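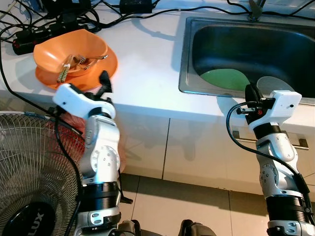

Papers > Operations and IT > Veltow study > Section 4

4. Process readiness before the system change

Roscoe Crenshaw and Kobe Declercq
July 4, 2019

4.1 What we wanted to know

Most of the published work on replacing order systems starts at the point where the new software is picked. We start earlier. Veltow runs a spare parts warehouse with a small repair shop attached, and when we arrived the contract for the new system (Levetti) was already signed but no data had been moved. Good moment to look at the process itself. Question: how much of what the old system recorded matched what people did on the floor, and did the mismatches come from the software or from somewhere else.

Short answer, somewhere else mostly. Details follow.

4.2 Sample and method

We drew 1000 closed orders from the old system, all from June. Only closed orders, so anything stuck or canceled is missing — a real limit, see 4.5. Each order was traced through four stations: intake, picking, packing, invoice. For each station we compared the time stamp and the responsible role in the system with the paper slip that travels with the goods. Slips are kept in boxes by shipping day, not by order number, which made this slow.

Interviews with the six shift leads came after the tracing, not before. We did not want their account of the process to steer what we looked for. Interview notes were coded by one author and checked by the other. Where we disagreed the item was dropped.

An order counted as "clean" if all four stations agreed on sequence and role. Time differences inside the same shift were ignored. A stricter rule was tried early on and gave up almost no clean orders at all, so it told us nothing.

4.3 Findings by station

Intake. Largely in order. Phone orders get typed in during the call, and email orders are pulled in by a small script written years ago by someone who has since left. The script works but drops the customer's own reference if it contains a slash. Clerks know this and retype it by hand. No written instruction anywhere.

Picking. Here the records and the floor part ways. Pickers book a whole cart at once at the end of a round, so the stamps show the end of the round and say nothing about the single order. Any lead time report built on those stamps is off, and the planning team had been using such a report to set staffing. The Levetti design copied the same booking step over. When we asked why, the reply was that the old screens had been used as the specification.

Packing. Role mismatch in most of the non-clean orders comes from here. One login per bench, shared over the shift. Stevby, the carrier, needs a name on its handover list, so a second name list exists on paper, and the two are never compared. Correct goods still leave the building. But the record cannot be used to find out who packed what, wich matters for returns.

Invoice. Two invoice runs a day. Corrections made after the second run wait until the next morning, and 23 orders in the sample were billed before a correction was booked. All of them were later fixed by credit note. Accounting treats this as normal work and does not report it as an error, so it had never shown up in any list the project team saw.

4.4 Reading the results

The mismatches cluster at the points where work is handed over. They do not cluster by product group or by customer size, which is what the project team had expected and what the data cleanup plan was built around. The plan put most of its hours into the item master. Useful, but it would leave the cart booking and the shared login untouched, and both would be carried into the new system on day one.

Kasprzak, the firm doing the migration, took a different view. In their reading the new system enforces single booking, and the habit will therefore disappear. We are less sure. The picking carts hold several orders because the aisles are narrow and a round takes long. If the screen asks for a booking per order the pickers may well do them all at the end anyway, one after the other — same stamps, more taps. A test on one aisle before rollout would settle it.

4.5 Limits

One site, one month. Closed orders only. The paper slips are themselves filled in by hand and a slip can be wrong too; we treated the slip as the reference because shift leads do, not because we could prove it better. Repair shop orders follow a different route and were left out completly. Whether the same pattern holds for them is open, and the shop has asked for its own count in the next round.

Contact: Crenshaw and Declercq, Veltow study | © 2019 the authors | Back to top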